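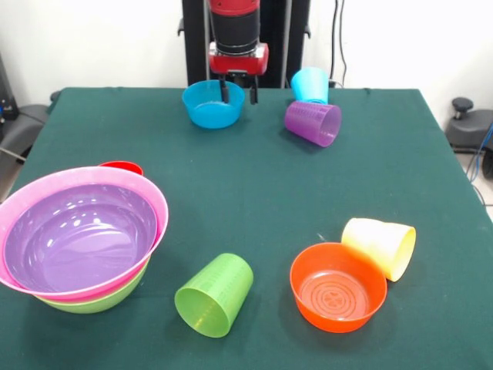 Manipulation Group, Bench Robotics Lab

Notebook, 11/4/22
Desix trial unit, tableware task
Written up by Dulce, with interruptions from Gumaro

Second look at the Desix gripper kit before we decide whether to keep it or put it back in its very nice foam. The sales sheet promises "household readiness out of the box." The box itself was fine.

Setup is the usual cloth and the usual plastic dishes, bowls and cups in every color a preschool would approve of. Some cups upright, some on their sides, since Smaranda says anyone can pick up a cup that is already standing. Start pose for the bowl runs is fingers down at the rim of the blue bowl, just inside. The purple cup and the lime one both start tipped over. So does the pale yellow one, leaning on the orange bowl, and I expect to lose some of my youth to that one.

What we're trying to find out:
Does the rim grasp hold without us hand-tuning it per bowl?
Does the kit's software cope with a cup on its side, or only claim to?
Is the support contract worth paying for?

Install. The wrist adapter went on with the bolts supplied, one of which was a different length from its brothers. Isauro found a match in the drawer of orphan screws. The manual covers this step in a drawing that could also be a drawing of a lamp. Software install was painless until it asked for a license key, which was printed on the underside of the controller we had already bolted down. Unbolted it. Took a photo of the key this time. If you need it, the photo is in the shared folder under "key DO NOT BOLT."

Rim grasps. Better than I wanted to admit in front of Gumaro, who picked this vendor. The default force is too high for thin plastic and the rim goes a bit oval, but dropping it two steps in the menu fixed that. The menu does not tell you what a step is a step of. I wrote to ask.

Nested bowls. Trouble. The stack on the left (pink with purple in it, green underneath) confuses the grasp planner, which treats the whole pile as one bowl with ambitions. It proposes a grasp on the pink rim every time, even when asked for the purple. Osaze got around it by typing in the height by hand. That works, and is also the thing the kit is sold to spare us from doing.

Tipped cups. Mixed. When the open end faces away from whatever is next to it, the planner picks a sensible grasp across the body. When a cup is touching a bowl it mostly sulks: "no valid approach," then a beep. I have turned off the beep. Gumaro thinks a different approach angle setting will help and has asked for 2 more days with it. Granted, on condition that he does the resetting of the cups himself.

Log rollover. The controller keeps 2,000 grasp records and then starts overwriting the oldest with no warning. We were at 2,118 when Osaze noticed, so the first part of the trial now exists only in my handwriting. Export at the end of every session from here on. The button is under Maintenance, behind Network, next to nothing related.

Support. I sent 17 questions in one email, which I concede was unfriendly. Got answers to most of them from a patient person at Desix, plus a brochure. The force step question came back as "please refer to the manual." See lamp, above.

Compared with the Virnach unit we had on loan in January: Desix is quieter and the fingers swap without tools. Virnach had the better planner and a manual written by someone who had met the product. Smaranda still prefers Virnach. I'm undecided and would like that noted before anybody quotes me in the purchasing meeting.

To do
Gumaro: approach angle settings, then rerun the tipped cups next to bowls
Osaze: script the export so we stop relying on memory, mine especially
Isauro: ask for the missing bolt, on principle
Me: get a price without the support contract, and a straight answer about force steps

Leave the controller powered overnight. It forgets the workspace limits when it is switched off, and they have to go back in one corner at a time.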